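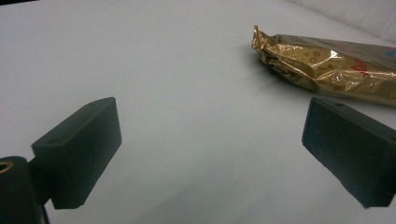 A listener wrote to me after the last version of this talk that small shops should stop weighing flour by the cup, and that I was too polite about it. I agree with the first part. Tonight I will try to be less polite.

Slide 1. Title. Wait until people have sat down. Say good evening, say that questions can come at any time.

Slide 2. Why our bread changed. Begin with the story of the Kivent bakery. We had one recipe for the rye loaf, written by hand, and three people baking from it. The loaves had the same name and the same price, but on Monday's shelf they did not look like one family. Correct this: do not say Monday, say "on a bad morning". Customers noticed before we did. One lady brought back half a loaf and asked very kindly if we had changed the owner.

Slide 3. The cup. Ask the room who bakes at home with cups. Let them raise hands. Explain how a cup can be filled by scooping, by spooning, or by shaking it flat, and that the flour is packed differently each time. I do not want to make anybody feel ashamed here. My mother baked all her life with a chipped tea glass and her cake was better than mine. But she always used the same glass, and she was one person.

Slide 4. The scale. We bought a kitchen scale and wrote the recipe again. 700 grams of flour, 300 grams of it rye. (Say this slowly, because last time somebody thought it was 700 and then 300 more.) The rest is white flour. The salt I measure on a smaller scale. The water changes a little with the flour, and I will come back to it on slide 6.

Slide 5. The sour starter. Speak less than you want to! People who keep a starter can talk about it all night, and I am one of them. Two points only. Ours lives in the fridge in a jar with the name Jastska on the lid, which is what we call the starter and also the loaf. We feed it by weight too, the evening before baking. If it smells like nail polish it is hungry, and you can feed it and try again the next day.

Slide 6. Water. The new bag of flour drank more water than the old one, and for a week we blamed the oven. Now we keep back a small part of the water and add it at the end of mixing, if the dough asks for it. Show with your hands how the dough should pull. If there is a laugh at this place, wait for it to finish.

Slide 7. What the bakers said. They did not like the scale at first. It was slow and it felt like an exam. After 2 weeks the complaints went down, mostly on account of the washing up, as there were fewer cups to clean. The notebook stays beside the mixer and anyone may write in it, also in pencil, also in their own language.

Slide 8. For those who want to start. Take the recipe you make most often. Make it your usual way, but weigh each thing before it goes in the bowl, and write the numbers down. Keep those numbers until you have baked it several times.

If there is time: the question of honey or malt. If there is no time, go to the tasting. The bread is in the paper bags under the side table, butter is in the blue cooler, and the knife must go back to the kitchen tonight.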